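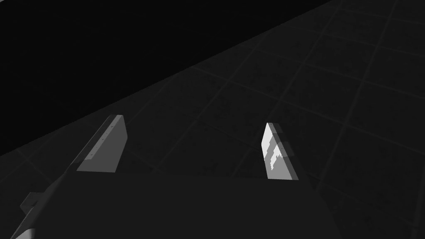

5/25/25

What a day! I finally found out why the gripper in our sim keeps missing, and I'm too wound up to sleep, so it all goes in here.

Background for future me: since December the Bavex policy has been doing fine in the plain test room and falling to pieces in the kitchen-type rooms. It would get the fingers open, get close, and then just hang there until the episode timed out. Or worse, it would close on air and report a good grasp. I blamed the policy. Nevzat Tokgöz blamed the contact settings, and we went back and forth on that for 7 days.

This morning I gave up on the charts and stepped through the wrist view one render at a time with a big mug of tea. And I kept staring at the edges of the shadows. They're all sawtooth! Big chunky steps, right across anything with a light on it. I'd seen them a hundred times and thought, ugly, fine, who cares.

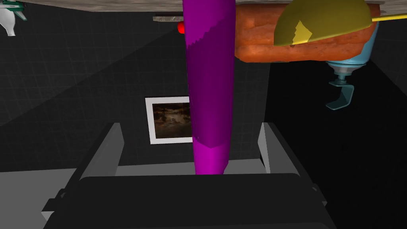
The magenta one is where it clicked. There's a jagged line between the dark purple and the bright pink, and I started wondering what the policy makes of a line like that. So I dug into the Dovov config and found the shadow map set to something tiny, left over from when we were trying to get the whole thing running on Nevzat's laptop in Kurtuluş. I raised it, changed nothing else, and started 90 episodes before lunch.

Only 10 misses! The old setting got most of them wrong. I yelled loud enough that Nevzat took his headphones off.

He then pointed out – fairly – that the false "good grasp" report is a separate bug, and a nastier one. If the fingers close on nothing, the code should say so, whatever the shadows look like. On the real arm at Urkside that would mean it swings away thinking it has hold of something. So no hardware runs until the check reads finger width as well as the motor signal. I agreed right away, and we wrote it on the board in red.

There are 2,000 episodes running overnight with the new shadows. I've told myself I won't look at the numbers before breakfast. Also need to buy more tea, and call Mom back about the curtains.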